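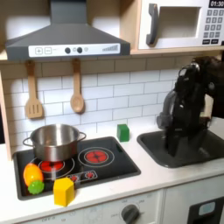
Fastbridge is a short futurist book by Bonifacio Herrero, first out in 2000, and I've read it more often than I'd like to admit! It runs to eight chapters in four parts, and the big idea (he calls it the Rekero) is the gap between when a tool shows up and when people's habits catch up with it. Part Two, set in a made-up town named Fosham, is my favorite by far. The later Shih edition adds 32 pages of notes, mostly on work and schools, and I'd start with that one if you can find it.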